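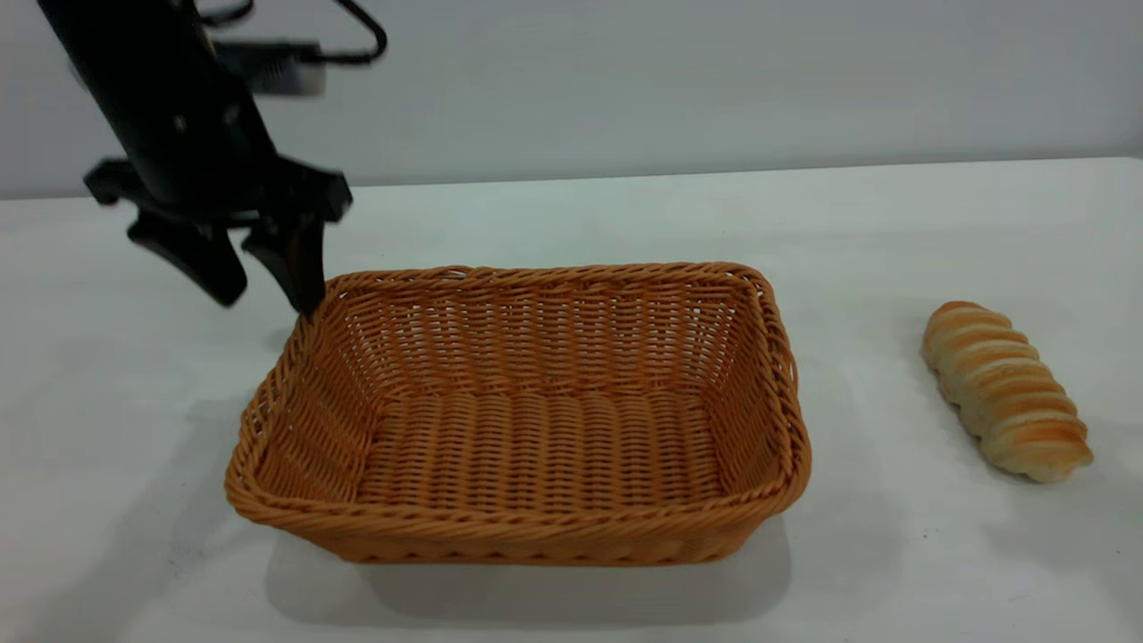 The Clusari arm build in the shared workshop at Plosside is inspected in full every February and in part before each Wednesday session. The results are written up against the list below, with comments where the state of an item needs more than a pass or fail. Working conditions are a plain white table, a woven basket and one bread roll. The cable along the upper side of the arm stands off in a wide arc, so it gets its own section this time. Items marked OPEN carry over to the next sheet.

Home | Builds | Checklists | Parts | Workshop hours

SECTION A. BASE AND SUPPLY

A1. Base clamps tight, no movement when the table is pushed by hand. PASS.
A2. Emergency stop cuts motor power from any pose. PASS. Tested with the arm raised and again at half reach. The arm sinks slowly after the cut and should be supported by hand.
A3. Supply lead free of nicks, strain relief fitted. PASS.
A4. Fuse rating matches the label on the supply box. FAIL, corrected. The label was from the old supply. New label written.

SECTION B. CABLE

B1. Loop clears the arm body through full wrist rotation. PASS.
B2. Loop cannot catch on the work. PASS WITH COMMENT. Clearance is good with low containers. It has not been checked with anything taller than the basket.
B3. Cable ties present and trimmed flush. FAIL. One tie has a sharp tail. OPEN.
B4. Continuity held while the cable is flexed by hand. PASS, 14 flexes.

SECTION C. TABLE AND WORKPIECES

C1. Surface clear apart from the listed items.
C2. Basket placed by eye, any angle, arm parked clear.
C3. Roll to the right of the basket, with open table between the two. 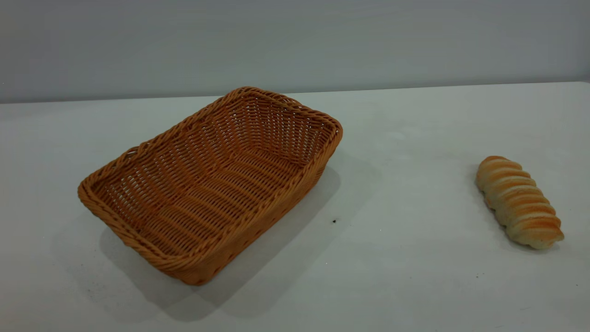 Table at item C3: basket set at an angle, roll to the right, arm out of view.

C1 to C3 PASS. Small dark specks remain on the table surface. They do no harm to the arm, but wipe down before the next sheet — a cloth is kept on the Gashi rack. The basket has no fixed mark on the table and none is wanted, as the placing routine is meant to cope with a change of angle.

SECTION D. GRIPPER

D1. Both fingers seated, screws at the marked torque. PASS.
D2. Fingers open and close without binding. PASS. Slight noise on closing, same as last year.
D3. Finger tips free of burrs. PASS. The left tip was dressed with fine paper in the Olarville session and has stayed smooth.
D4. Closing force limited in software. PASS. Limit value is 289 in the controller file. The earlier value of 548 marked soft items and must not be restored from backup.
D5. Approach height over the basket rim. PASS WITH COMMENT. The margin at the back corner is small. Raise the approach point before any faster running. OPEN.

The force limit in D4 was set on bread because it shows damage early and costs little to replace. Foam blocks were tried first and sprang back too well to be of use.

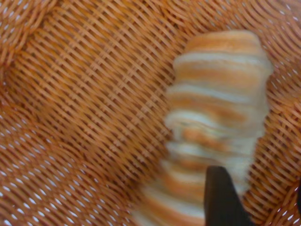
A harder item would allow a higher limit, but the single value is kept for all work until the controller can hold one per item. Anyone changing it should write the old and new values on the sheet and repeat D2 and D4 afterwards.

SECTION E. WRIST CAMERA

E1. Mount tight, lens clean. PASS.
E2. Finger visible in the view at the lower edge. PASS.
E3. Blur during movement. COMMENT ONLY. Moving items smear badly while the weave behind them can stay readable. Shorter exposure to be tried with the second lamp on.

SECTION F. CARRIED OVER

B3, trim cable tie.
D5, raise approach point.
Faults open at close of inspection: 2.

The arm may be used at normal speed with both faults open. Fast running is not permitted until D5 is closed.

Contact: Plosside workshop desk | © Clusari build pages | Back to top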